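Subject: Re: [manip-methods] Low-wall grasp selection on open bins, first numbers
From: Constanza Valdebenito
Date: April 2024

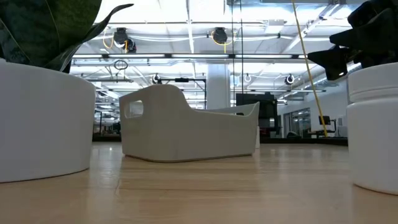 Hi all, and thanks Nadiia for poking at this, because you made me go back through the logs and I found something better than what I wrote up the first time (more on that below). The question we started with was pretty small. If a policy has to put things in a bin, or pick the bin up, does it help to tell it which wall is the low one? Our old setup treated every bin as a box with four equal sides, fitted the box, and came in from straight above. With the bin on our table that's a bad fit from the start: the tall side has a rounded top, then the edge sweeps down in an S to a much lower wall, and there's a handle hole cut right through the tall part. The depth points you get through that hole belong to the background, so the box fitter would decide the tall wall was two separate walls. You can guess how the grasps came out!

So what Amancay and I did is drop the box altogether. We trace the rim as one closed curve in 3D, smooth it a little, and score every point along it by height and by how much free space there is on both sides. The planner gets the rim curve and the scores and that's it. Amancay calls the code Nivura and I've given up trying to get her to rename it.

Nadiia Nechyporuk wrote:
> Nice idea, but I have two worries. First, you only report the
> total, so I can't tell if the gain comes from the rim curve or
> from the fact that you stopped approaching from above. Those are
> two changes at once. Second, what happens with clutter next to
> the bin? On our Medina setup anything tall and leafy near the
> target wrecks the rim trace, and I'd expect yours to do the same.

Okay, first worry. You're right, it was two changes and I lumped them together. I reran it with the box model plus free approach angle, same 200 placements, same start poses. Free approach alone gets you part of the way, a bit less than half of the gain. The rest is the rim curve. Where it really pulls ahead is when the bin is turned with a corner toward the camera, and that was the case I cared about most, so I'm happy. When the bin is square to the table the two are too close for me to claim anything, and I'd rather you didn't quote me on that part until we have more runs.

Second worry, the plants. Yeah. They hurt. We keep potted ones on either side of the bin on purpose, and leaves are awful for depth: thin, curled, pointing every which way. In the first version the trace would hop off the bin and wander up a leaf, and you'd get this lovely long "rim" heading for the ceiling. What fixed most of it was dumb. We throw out any jump in the curve bigger than 2 centimeters and close the gap with a spline. It costs us some real rim near the sharp corner (the tip gets rounded off) but the grasps there were never any good anyway.

The shiny tabletop was the other headache. The reflections give you a ghost wall under the real one, so the bin looks taller than it is. Gisela Figueroa suggested fitting the table plane first and deleting everything below it before tracing, and I felt silly for not doing that on day one.

What I have for training right now is 1,668 rim traces, all checked by eye, mostly by me with a podcast on. There are 12 bins in the set and I know that's thin. Moushumi Mollah has offered to redo the whole thing on the Usska arm with her own bins, and if the scores carry over with no retuning I'll start believing it myself.

Things I still don't like:

The handle holes. We ignore them completely now. A person would just stick their fingers through and lift, and our planner doesn't know they exist. Amancay wants to trace them as inner curves with the same code. I think the far one will be hidden too much of the time to be useful, and we've been going back and forth on it all week.

The height score. It's linear in height for no good reason. I tried a couple of other shapes and got noise.

Soft bins. Haven't touched them. The rim moves when you touch it and the whole approach assumes it stays put.

Nadiia, if you can send me a few of the Medina traces that went wrong, the raw points are fine, I'll run them through the jump filter and post whatever comes out, good or bad. And if anybody has Odus working with a curve input instead of boxes, please write me off list, I've lost two evenings to the config file.

Constanza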